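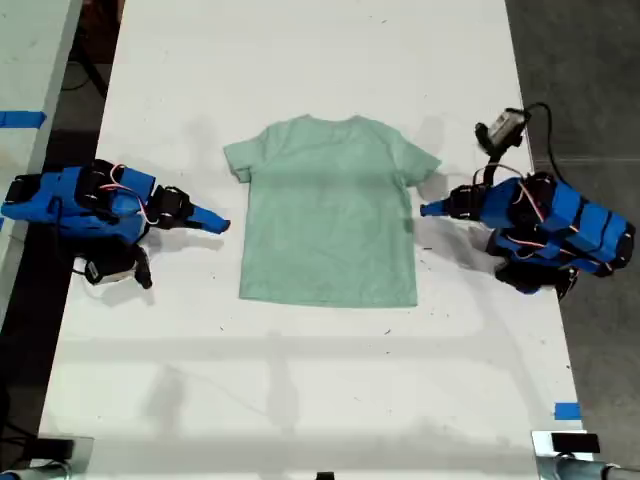
Both arms at the start position, shirt between them, collar to the far end.

Comparing fingertips on a two-arm cloth rig
Notes by Gerardo Sebastian, 22 January 2018

Quick write-up so the next person doesn't have to ask me. It covers how we compare one set of fingertips with another on a t-shirt. Should work for tea towels too, haven't tried.

What you need
Two arms, facing each other across a table.
One plain t-shirt, short sleeves. Light colour if you can.
The fingertips you want to compare. We had the Sudel tips (bare, pointed) and the Tolov tips (soft pads).
A controller that logs motor current. We use the Essien one. The Horness does it as well but you have to dig in the menus.
Tape, a pencil, a lint roller.

Step 1. Lay the shirt out
Flat, smoothed with your hands from the middle outwards. Collar to the far end, hem towards you. Sleeves pulled out to the sides so each arm has one to go for. Don't iron it. A few creases are fine and you want the same creases-ish for both sets of tips, so use one shirt all the way through.

Give the table a wipe first. Grit under the cloth gives you a good pull one time and a bad one the next and you'll blame the gripper.

Step 2. Park the arms
Bring both in until the fingers point at the sleeves and stop just short. Save that as home. Every try starts from home, no exceptions, even if it's slow.

Check the wires over the top of each arm have slack at full reach. Fengying Zou lost a whole afternoon to a tight one in June. Looked like a bad motor, wasn't.

Step 3. Set the squeeze
Same closing limit on both arms. On the Essien it's a bare number with no unit, we settled on 1000. Lower and the cloth slides out, higher and the motors get warm and start to complain. Write down whatever you use. If you change it half way through, start again - sorry.

Step 4. Find the edge of the cloth
This is the fiddly bit. You want one finger on the cloth and the other past the edge, over bare table, then close. Both fingers on the cloth and you get a pinch of fabric from the middle, which does lift but drags half the shirt with it.

Come in low with the gap wide open. Go by the view from the gripper, not from your chair. From the chair it all looks lined up and it isnt. The hem is a good place to practise, the stitching gives you a line to aim at.

Watch the shadow as well. Finger and its shadow get closer together as you come down, and that's a better height guide than the numbers on screen when the arm has a bit of play in it. 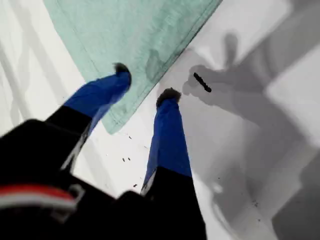
Step 5. Close, lift, hold
Close slowly. Lift a hand's width. Hold while you count to five in your head, then lower and open. Mark it as held, slipped or missed. Missed means it never had cloth in it at all, so keep that seperate from slipped or you'll be marking down the tips for your own bad aim.

Step 6. Do it again with the other tips
21 tries per set, then swap. Left arm and right arm both get the same tips, don't mix. Lay the shirt out fresh after each try. Boring, yes.

After swapping, redo home. The tips aren't the same length and the old home will either hang in the air or poke the table.

What we found
Soft pads hold better on thin cotton, easily. They don't need to catch a fold, they just sort of press it and drag it in. They also collect fluff, so lint roller between sets.

Bare pointed tips get under an edge better if it's already curled up a little. On a dead flat shirt they skate.

We'd keep the pads on for folding. Fengying disagrees and wants one of each on the same gripper, which is next on the list once we've got spare screws.

If it goes wrong
Slips every time: clean the pads, then check step 3.
One arm worse than the other: swap the grippers over. If the fault moves with it, it's the gripper.
Whole shirt slides: you're too low, pushing on the table. Come up 2 mm.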